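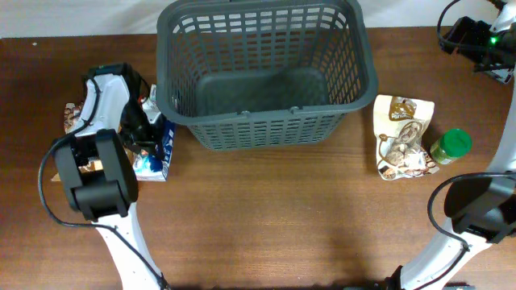 Dark gray plastic basket on the brown table, empty.

Thursday, May

Galtwood finish trial, second round. Goal is to find out why the satin oil stays tacky on the end grain when the faces cure overnight. Same batch of oak offcuts as the first round, cut to 90 mm and sanded to the same grit on all sides. Last time the end grain was left coarser, so that variable is gone now.

Four coats schedules on the sheet, A through D. A is the Wuyts instructions as printed: flood, wait 30 minutes, wipe. B is the same with the end grain wiped at 6 minutes. C has the ends sealed first with a thinned coat, left until the next morning. D is C without the second coat.

Room was cooler than I wanted in the morning. Wouter Van Wijk moved the heater to the window side before lunch and I started the clock again from there. Disregard the first line on the sheet – it belongs to the cold start.

Results so far, by fingertip and by paper strip:
A – faces dry, ends still grab the paper. Same as the first round.
B – ends better, slight drag at the corners.
C – no drag on the ends. Color is a shade darker there, visible next to A.
D – no drag, but the faces look thin and will need another coat anyway.

The darker ends on C may be a problem for the Wurkisano shelves, where the ends face the room. Thijs Mertens thinks it evens out after a few weeks in daylight. I have no sample old enough to check. Put one C piece on the sill with half of it taped over.

Scale drifted again between weighings, so the uptake numbers are not worth writing down. Zero it before every piece next time, or use the Stakudard one from upstairs.

To do: repeat B and C on ash. Ask Wuyts if the new can has the same drier as the old one, the label is different. Rags into the water bucket, lid on.

Last updated: Thursday, 16:40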